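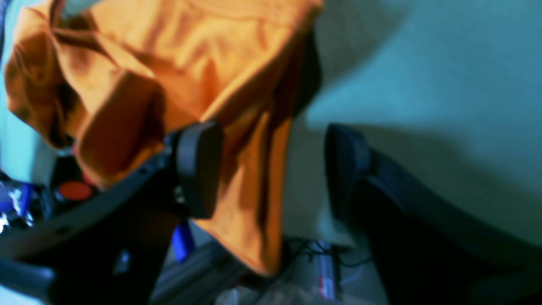 Cleaning cloths, part two: sorting by colour

January 2022

In the last post I went through the cupboard and threw out every cloth with a hole bigger than a thumb. This one covers what I did with the survivors, how they are washed, and why the orange ones now have their own shelf.

The old system was one bucket. Clean cloths went in on top, the bottom half never moved, and a cloth that had been used on the stove could end up on the bathroom mirror a week later. Grease does not come out completely at 40 degrees, and a faint film on glass is hard to get rid of once it is there.

The new system has three colours. Orange is for dry dusting and nothing else. Blue is for the kitchen. Grey is for floors and anything outside, including bikes. I chose orange for dusting on the grounds that it is the easiest to spot when it has been left on top of a bookcase. Hafiz Kusuma, who I share the house with, wanted green for the kitchen, but the shop only had green in the small size.

Size matters more than I expected. A small cloth folds into quarters and gives you eight faces, but each face is smaller than a hand. The big ones can be folded the same way and still cover a palm with some left over. For shelves I don't fold at all. I bunch the cloth loosely, drag it along once, and turn it inside out at the end of the run.

Weight is printed on some packets in grams per square metre. Mine didn't say, so I put a few on the kitchen scale, measured them and did the division. The new ones came out well under the old ones. The thinner cloth dries faster and picks up less per pass. I'd still buy it for dusting. For floors I would not.

Washing:

Orange and blue can go in together, grey always goes alone. 
Warm wash, half the usual powder. 
No fabric softener. It coats the fibres and the cloth stops picking anything up. 
No towels in the same load. Cotton lint sticks to microfibre and you will be picking it off for days. 
Hang to dry. The dryer on low is fine if it's raining, but clean the lint filter first.

New orange cloths bleed. The first wash left a peach tint on a white pillowcase that had been hiding in the drum. The second wash was noticeably better and by the third I could not see any colour in the water. Do the first three on their own.

Storage is where I changed my mind. I started by folding everything into neat thirds and standing the cloths on edge in a drawer, which took longer than the dusting did. Now they get shaken out once, dropped in the right tub and left crumpled. Creases have no effect on how a cloth works. The tubs are old ice cream containers with the lids thrown away, and the kitchen one sits under the sink.

Apostolos Mavromatis asked in the comments last time whether cut-up T-shirts do the same job. For polish and shoe cream, yes, and I keep a few for that. For dust they mostly push it to the end of the shelf - an old flannelette sheet is better if you have one.

I'm leaving this set-up alone until May. By then the blue cloths will have had the most washes and I can weigh them again. Sponges are next, once I have finished drying the test batch on the windowsill.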